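Search this site
Enter keywords
Go

Flenix Palm and Cycad Mix, 5-liter bag: review

2018-08-10

Flenix sells this mix for container-grown palms, cycads and other slow woody plants that resent wet roots. It is packed for Tusport and reaches us through the Grurnmont garden store, where it sits beside the same firm's cactus blend. I bought it in May for a batch of seedling palms that had outgrown their germination trays, and it has been in use since then.

Composition

The label lists pumice, composted pine bark, coarse sand and coconut coir, in that order. No proportions are given. Washed through a kitchen sieve, my bag came out at well over half mineral matter by volume, with the bark in pieces up to the size of a fingernail. Dust was moderate. I rinse any mix before using it on palms, and this one ran clear on the second rinse.

No slow-release fertilizer is included. For young palms I prefer that, but the bag ought to say so on the front. A buyer who expects the first season's feeding to be covered will see pale new leaves by midsummer.

Drainage and water retention

I filled a tall nursery pot, soaked it, let it drain, and weighed it daily. The mix was dry enough to water again after three days in a heated greenhouse. The Tapia palm compost I used before took 5 days under the same conditions. Water passes through evenly and does not run down the sides of the pot unless the coir has been allowed to dry out completely. When that happens, stand the pot in a tray of water until the surface darkens.

Plant response

Seedlings with a single strap leaf were moved in with their roots undisturbed. Most had opened a second leaf by the end of July. Two were lost to rot at the crown, both planted too deep, and I do not hold the mix responsible. Roots on the plants I knocked out were white and well branched to the bottom of the pot.

Larger plants did less well. A fan palm in a wide tub leaned after every strong wind, as the mix is too loose to hold a heavy trunk. Adding a fifth part of loam cured it.

Use indoors

Growers who keep palms in living rooms or bedrooms should set the pots on deep saucers. Fine sand washes out for the first few waterings and will scratch a polished floor.
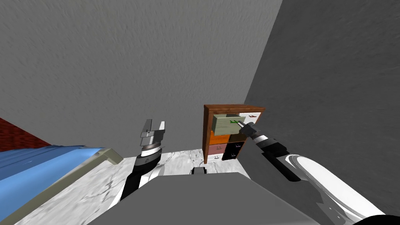 Price and availability

The small bag is poor value for anyone with more than a few pots. The 100-liter sack costs far less per liter, but Grurnmont stocks it only in spring and it is heavy when damp. Tapia remains cheaper in both sizes.

Verdict

Recommended for seedlings and for cycads of any age. For established palms in tubs, buy it only if you have loam on hand to blend in.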